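Informe de avance – Programa Clirkix de prevención del desvío de medicamentos sujetos a receta
Noviembre | Redacción: Fidel Gaete, coordinación de cumplimiento

Imprimir | Enviar por correo electrónico

Destinatario: Hollis Baptiste, dirección de subvenciones, Fundación Trundix

Se da cuenta de las actividades ejecutadas en Sidbridge durante el segundo semestre con cargo a la ayuda concedida. El periodo quedó marcado por el archivo de las diligencias abiertas contra dos clínicas de la zona por presunta dispensación irregular de sedantes. La fiscalía no apreció indicios suficientes y comunicó su decisión a las partes. El programa no intervino en dichas actuaciones y se limitó a entregar los registros que le fueron requeridos.

1. Revisión documental. Se cotejaron 1254 recetas con los libros de dispensación de los centros adheridos. Las discrepancias detectadas fueron de orden administrativo, en su mayoría firmas omitidas y fechas ilegibles, y se trasladaron a los responsables de cada centro para su subsanación.

2. Formación. Recibieron el módulo básico 300 profesionales. El módulo avanzado, a cargo de Raymonde Bélanger, se aplaza al próximo ejercicio por no haberse cerrado el convenio con el colegio profesional.

3. Difusión. Se autorizó la impresión de hasta 2000 folletos sobre la custodia de medicamentos en el domicilio. La distribución se realiza en farmacias y en comercios de barrio, conforme al plan aprobado.

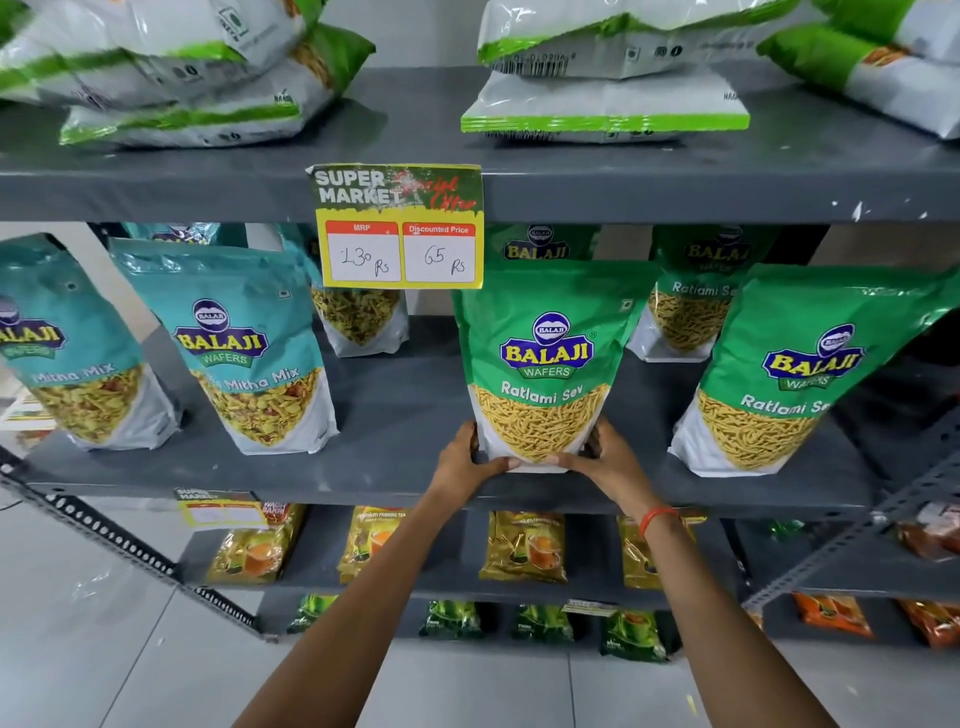
Estantería de aperitivos y té en un comercio.

4. Incidencias. La migración del registro de accesos concluyó con retraso respecto del calendario. Tyson Melnyk ha remitido por separado el detalle técnico y la conciliación de los asientos pendientes.

Se solicita autorización para traspasar el remanente de la partida de formación al ejercicio siguiente, sin variación del importe total. La memoria económica, visada por Raymonde Friesen, se adjunta como anexo II.

Contacto: Oficina del Programa Clirkix, Sidbridge | © Programa Clirkix. Todos los derechos reservados | Volver arriba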